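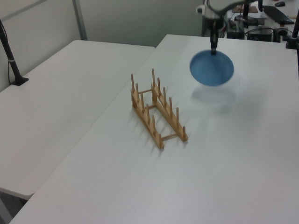
Waro Park Buggy, folding, for trips and theme parks

Search our shop Type a word or item number Go

£329, free delivery to the mainland

We resisted stocking the Waro for two seasons. It costs more than a week's buggy hire at most parks, the adverts show it gliding through crowds that don't exist, and the maker calls it "the last buggy your family will ever need", a claim we have now read on four different boxes. Customers kept asking for it, so we bought some in, and this page is our attempt to say what you get for your money.

What it is

A single-seat folding buggy with four wheels, a lie-back seat and a sun hood. It's meant for children who can walk but won't by three in the afternoon. Waro sells it from birth. We don't. The seat doesn't go properly flat without the Hudec insert, which costs extra, and a newborn at a theme park in July is a separate conversation.

Open, it stands 101 cm to the top of the handle. If you are tall, try one in the shop first. The handle doesn't adjust, whatever the drawing on the carton suggests.

The fold

"One hand, one second," says the maker. One hand, yes, if that hand is not also holding a child, a drink and two rain ponchos. You press the grey button, twist, and push down, and it goes flat with a clack. Getting it up again is easier. Give it a few goes at home before you try it at the door of a shuttle bus with a queue behind you.

Waro also says it is "cabin friendly". This means very little. Airlines have their own rules and change them, and staff at the gate may take it off you anyway. Check with yours, and if it has to go in the hold put it in a bag. The bag isn't included either, and at this price it ought to be.

On the ground

The wheels are small and hard. On smooth paths they're very good, and the steering is light enough to manage a sharp turn round somebody who has stopped dead to look at a map. Gravel is another matter. We took one to Grorkville in October and the overflow car park nearly finished us. Kerbs need a firm tip backwards.

The hood is the best thing about it. It comes down far enough to make a decent dark corner for a nap during the parade, and it has a flap at the back so you can check whether the nap is happening.

The basket underneath is poor. It'll hold a changing bag if you squash it, and once the seat is back you can't get the bag out. The cup holder weighs next to nothing and so, we suspect, does its chance of lasting a second holiday.

Should you hire instead?

For one short trip, probably. Park buggies are heavy and ugly, but you hand them back at the gate and never have to find a cupboard for them. The Waro starts to make sense if you go away often, or if you want something for the airport and the walk back to the hotel, where a hired one can't follow you.

If you only need something cheap to get through a long weekend, look at the Bunitz Lite. It has a worse hood, a bigger basket and no slogan.

Details

Colours: slate, moss, sand (sand shows everything)
Height open: 101 cm
Hudec newborn insert: sold separately, adds 600 g
Rain cover: included, a tight fit
Guarantee: 3 years on the frame, none on the wheels

Returns are accepted unused and in the carton. We can't take back a buggy that has been round a park, even once, and we can always tell from the wheels.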